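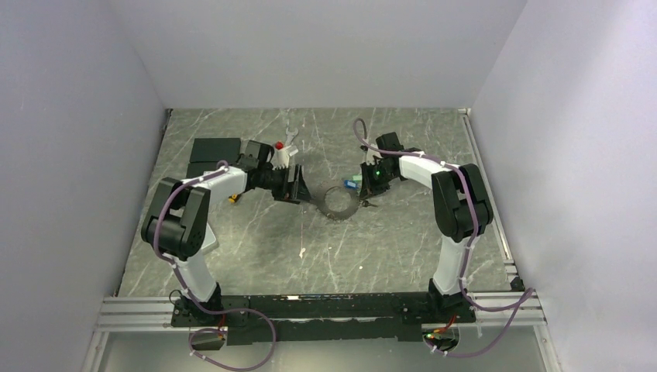 January, Plutitwood workshop, key job continued

Started 9.20. Carrying on with the rings from the old key cupboard. Yesterday's page has the list of rooms, so I won't copy it out again. Joon-young has the list on the clipboard if anyone wants it, and he has marked in pencil the ones he has already asked Grolier House about.

Main trouble is still the split rings. They have been stored in one tin for years and they work themselves into each other. A small ring gets one coil inside the gap of a bigger one, then a third goes through both, and pulling only tightens it. What works for me is to find the ring that has its ends nearest to open, hold that one still and turn the others round it. Pulling straight never did anything except bend the light ones.

Sizes, as far as I have got. The large ones are good, stiff and with both coils lying flat. They can go back into use. The middle ones are mixed. The thin ones are poor stuff and open up if you put more than a couple of keys on them. I would scrap anything thin that shows a gap when you look at it edge-on. Alfredo disagrees and wants to keep them for labels. Fine, separate jar, but they are not to go back on doors.

10.40. Strobel bag opened, 40 rings, order 651. Finish is all right. The ends are a bit sharp, so I took a fine file to the first few and then stopped bothering, it made no difference to how they went on. Ordered one size only, which I now think was a mistake. Next time get the smaller one as well for the padlocks.

Tried three ways of opening a ring to get a key on:

Thumbnail. Quick on the thin ones, hopeless on the large ones, and sore by the end of a morning.

Flat blade in the gap, key pushed in behind it. Best for the large ones. Blade slips if the ring can turn, so it has to be held.

Staple remover. Ju-won's suggestion. Good on the middle size. Too wide for the small ones, it just rides over them.

Settled on the blade for large and the staple remover for the rest.

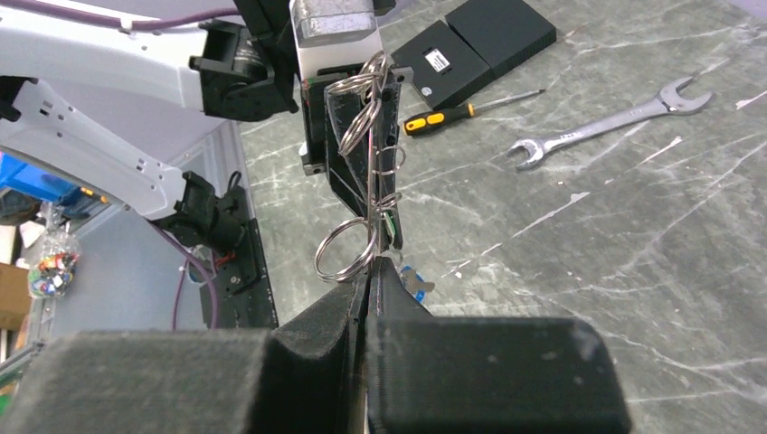

Split rings still caught up in one another. Key with the blue section to the right, on the worktop.

Note on chains. When several rings are linked one below another it is tempting to start at the bottom. Start at the end where they are bunched up. Once the bunch is loose the single ones come off easily enough, and if you do it the other way round the bunch is still waiting for you with nothing left to hold it by.

Also, do not let keys stay in the tangle while you work. I had one turn sideways and lock two rings together so firmly that I cut one of them. Cutters are in the second drawer. Wear glasses for that, the piece went past my ear and I have not found it.

11.30. Myung-ja came by about key 2277. It is not on the list and does not fit the store, the meter cupboard or the back gate. She thinks it may be from the Flarell cabinet that was taken out when the corridor was painted. I have put it in an envelope with the number on. Please don't tidy it away. If Jong-dae is in this week, ask him, he helped move the cabinet and may know where it ended up.

Break, then on to how we keep the spares. Don't want the tin again. Ideas so far: hooks on a board, a row of jars, or leave the rings on a slotted metal strip and take them off as needed. The strip is cheap and we have offcuts of it. Against it, the rings bunch towards the ends if it is knocked, and a bunch is how we got here. Hooks would be tidier but someone has to make the board.

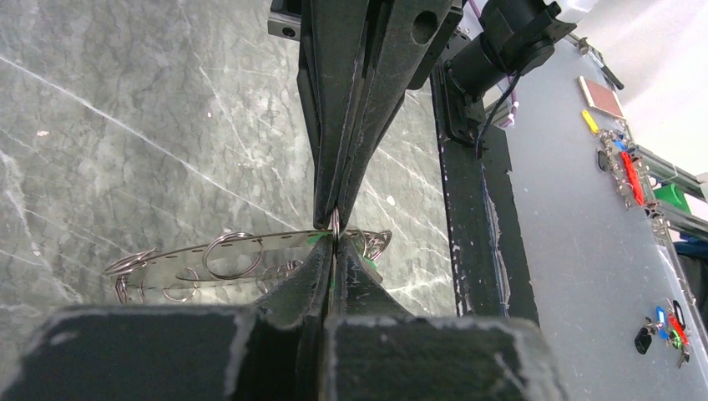
Rings on the perforated strip. Green tape in places.

Could put a twist of wire through a slot now and then as a stop between sizes. Have not tried it. Alfredo says cable ties would do the same and can be cut off. Either would want testing with the large rings, which are the heaviest.

Tape as a marker is all right for now. Would prefer a painted mark in the long run, one colour to each size, but we would need to agree the colours with whoever looks after the board in the office, as they already use red for lost keys.

Left over for next time:

Rest of the middle size, in the margarine tub, bottom shelf.
Reorder from Strobel, small size, packet of 200 if the price is sensible.
New labels. The card ones tear at the hole.
2277, see above.
Get the staple remover back to Ju-won's desk.

Stopped 12.50. Cutters back in the drawer, file is on the windowsill.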